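Participants wanted – gripper comparison, bin picking bench

Brusora is looking for people to help us get through a round of gripper trials. Short contract or paid by the session, your pick. Starts September. No robotics degree needed, patience yes.

What it is: one arm, one bin, 4 grippers. Same objects go in, same controller, we swap the gripper and do it all over again. 400 picks per gripper, every one logged by hand as well as by the software becuase the two don't always agree and we want to know where. Soft stuff, hard stuff, shiny stuff, flat stuff that lies against the wall and won't come up. Fabric is the worst so far. Fabric on top of something else, worse again.

Two roles:

Operators. You run the arm from the desk, jog it by hand when the planner gives up, reset the bin between tries. Full training first morning. Steady hands, OK with repeating yourself for hours.

Loggers. You sit at the bench and mark each try – grasped, slipped, dropped, double pick, fault. Typing speed matters more than anything technical.
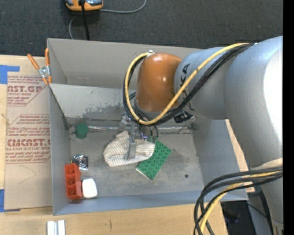 Metal gripper on the striped cloth, with the green building plate partly underneath.

Sessions run 3 hours, morning or afternoon, with a proper break. Morning ones start at 8:30. We'd like people who can do at least two a week till the Bavar and Willems grippers are both finished, after that it gets looser. Loggers can bring their own laptop or use ours.

You should be:
18 or over
fine with standing (operators)
good at reading a checklist and sticking to it, even on try 200
willing to say when you've made a mistake in the log, we'd much rather fix it then find it later

Useful but not required: any time on an industrial arm, basic Python, experience with depth cameras. If you have all of those talk to Radek Bartoš, there may be something longer on the controller side – the Mitine comparison comes after this one and we are short there too.

Safety briefing is compulsory. Closed shoes, hair tied back, no loose sleeves or lanyards at the bench. Hilde Vermeulen does the briefing and she will send you home in sandals.

To apply: short email to Hilde, which role, which half of the day suits you, anything relevant you've done. No cover letter please. Replies go out as we read them, places fill in that order. Questions on pay or paperwork go to Heledd Samuel.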